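**Notas para a palestra – segurança em equipamentos de diversão**

Duração: 17 minutos, mais perguntas. Água na mesa. Começar sem o primeiro slide.

Bom dia. Vou falar do acidente no parque Virkwood, em fevereiro, e do que o relatório técnico diz sobre a trava de assento. Não vou tratar do processo judicial, que corre em segredo. Se alguém perguntar sobre indenização, respondo que não sei, e é verdade.

Para quem não acompanhou: o brinquedo é uma roda de cadeiras suspensas, fabricada pela Pernstead e operada pelo próprio parque. Uma cadeira abriu durante o giro. O passageiro caiu sobre a área de fila, que estava isolada só por uma corrente. Houve um morto e dois feridos.

(Pausa curta. Não dar detalhes das lesões. A família pediu isso e o pedido continua valendo.)

## O que a perícia encontrou

A cadeira era a de número 17. A trava principal estava inteira. O que falhou foi o pino secundário, que deveria segurar a barra caso a principal não encaixasse até o fim. O pino tinha sido trocado por uma peça de outro modelo, um pouco mais curta. Encaixava, mas soltava com vibração.

O brinquedo havia feito 1426 ciclos desde a última inspeção completa. O manual pede inspeção a cada 723. Repetir os dois números devagar, porque a plateia costuma anotar aqui.

A Fillumis, que fazia a manutenção por contrato, informou que as inspeções intermediárias foram feitas. As folhas existem e estão assinadas. O problema é que nelas só há um campo para "trava", sem separar principal e secundário. Quem assinou olhou a principal. 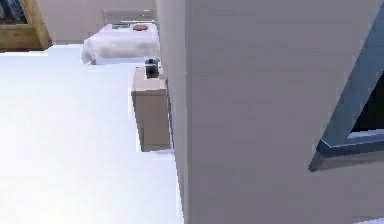
O segundo ponto é o posto do operador, e aqui o relatório é menos comentado do que deveria. Da cabine, o operador enxergava 70 por cento das cadeiras na hora do embarque. O resto ficava atrás de uma parede de serviço. Vejam na tela como o painel cinza-claro, muito perto de quem olha, toma mais da metade da vista e deixa só uma faixa estreita livre à esquerda. Com uma obstrução desse tipo, a conferência visual depende do auxiliar de pista, e no turno do acidente o auxiliar também recolhia os ingressos.

Dizer com clareza: o relatório não atribui culpa ao operador. Ele seguiu o procedimento que recebeu. A luz do painel estava verde – o sensor lia apenas a trava principal.

## Recomendações do relatório

- Separar os dois campos na folha de inspeção.
- Proibir peça de reposição sem o código do modelo gravado.
- Instalar sensor no pino secundário, ligado ao bloqueio de partida.
- Manter um auxiliar de pista sem outra função durante o embarque.
- Substituir a corrente da fila por grade fixa, fora do raio de queda.

O Virkwood adotou as quatro primeiras. A grade está em projeto.

## Comparação com Chukwu

Só se houver tempo. O parque de Chukwu usa o mesmo modelo e encontrou três pinos trocados quando fez a verificação. Parou o brinquedo no mesmo dia e reabriu depois da troca. Não houve feridos. Vale mencionar que a verificação levou uma manhã e foi feita com a equipe da casa.

## Perguntas prováveis

Altura e peso mínimos: não tiveram relação com o caso. O passageiro estava dentro dos limites.

O brinquedo vai reabrir? O parque não anunciou data.

O relatório é público? O resumo, sim. Os anexos com fotos, não. Deixar o endereço do resumo com a organização antes de sair.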